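A desk that ripples

Joaquín Zúñiga wanted to talk about edges. I'd come to Venville to ask him about small rooms, and he had me running my palm along the front of a tabletop before I'd even found my notebook.

"Feel that? It goes in, it goes out, it goes in again," he said. "Your arm finds a spot it likes, and then it stays there all morning!"

Zúñiga has been drawing desks for 20 years, first for a school supplier and now out of a workshop he shares with Miloslav Bednárik, who handles the metal. The long white one is called the Stekgate, after the street where they rented their first bench, and it's the piece he gets most excited about. He made 2 straight versions before it. He kept one of them, and he says he still bumps his hip on it.

What I like (and I told him so, probably more than once) is how quiet the wave is. You could walk past it. The matte top doesn't throw the light back at you either, so a long stretch of white against a white wall feels calm and not like a dentist's office.

"People ask me for a bigger wave," he said. "I tell them, live with this one for a month. A big wave eats your desk. You lose the place where the notebook goes." 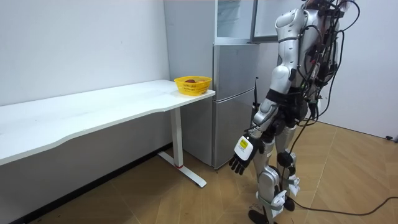
One leg, one stripe

Bednárik joined us with coffee at this point, and the talk turned to what goes on underneath. The upright near the end is a plain white column on a flat foot, like a T turned over, and he is very proud of how little there is to it.

"I hate a desk with too many legs," he said. "You sweep, you hit a leg. You stretch, you hit a leg. In a small room it's all you ever notice."

And the thin red band down near the base? That was his idea, and it took him most of July to get it past his partner.

"Joaquín wanted everything white. Everything!" Bednárik said. "I put the red on one night and didn't mention it."

Zúñiga remembers it a little differently -- he says he saw it right away and sulked until lunch. He has since come around, and wants to try the band in a dark green next.

I asked them both where a desk this long should go if you don't have much floor. Along a side wall, they said, pushed right up toward the corner, with the rest of the room left open. Zúñiga would hang one shelf over it, and Bednárik wouldn't hang any. They were still arguing about the shelf when I went to get my coat.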